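## Karting: Odov wins the second round at Ziltora

*2026-04-20*

The second round of our club endurance series was driven yesterday at Ziltora, and team Odov took the win after 200 laps. It was their first victory since they joined the series. Gurel finished second and Baldursdóttir third, so the three leading teams are now very close in the table.

The morning qualifying was dry and a little windy. Hui-mei Yip set the best time for Gurel in her last lap, when most of the other drivers were already back in the pits. She told me later that she had made a mistake at the hairpin and did not expect to be first. Odov started only from fifth place. Their kart had a problem with the chain in practice, and they lost one of the two free sessions completely.

In the first hour the race was calm. Yip kept the lead and let nobody come near. Behind her there was a good fight between Baldursdóttir and Odov, with many changes of position at the end of the long straight. I was standing there with my tea and I must say it was the best place to watch.

The important moment came on lap 47. A slower kart stopped on the outside of turn three and the yellow flags came out. Odov called in their driver immediately for the first of the three required stops. Gurel waited one lap more, and when Yip came into the pit lane there were four karts in front of her at the fuel station. By the time she was out again, Odov had the lead.

King-fai Hsiao drove the last part for Odov. Gurel was faster in the final 40 laps, and the gap became smaller each time they passed the line, but Hsiao stayed very quiet and did not make any big mistake. At the flag he was less than two seconds in front.

"I did not look back," he said after the race. "My team showed me the board and I only tried to do the same lap again and again."

Yip was disappointed with the stop, but she was fair about it. "They decided faster than we did. We will practice this before the next round."

There was one penalty. Kart 754 received ten seconds for leaving its pit box too early, and it dropped from sixth to seventh place. The team accepted the decision and there was no protest.

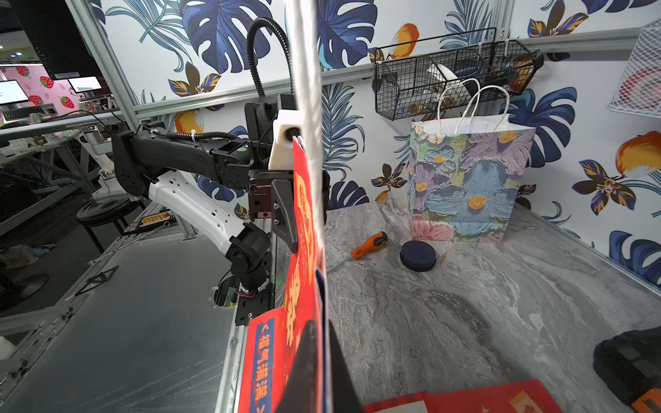 ### Before the next round

- The third round has the same format: 200 laps and three required stops. Driver changes must be done inside the marked box.
- The rule for the pit lane is changed a little. If the fuel station is full, the kart must wait at the white line and not beside the other karts.
- Teams who rented a transponder in February and still have it, please bring it to the office. We are short of them for the junior class.
- New drivers need to attend the safety talk before they can practice. It takes half an hour and it is held in the room above the workshop.
- A pair of gray gloves, size medium, was left in the changing room. They are at the front desk.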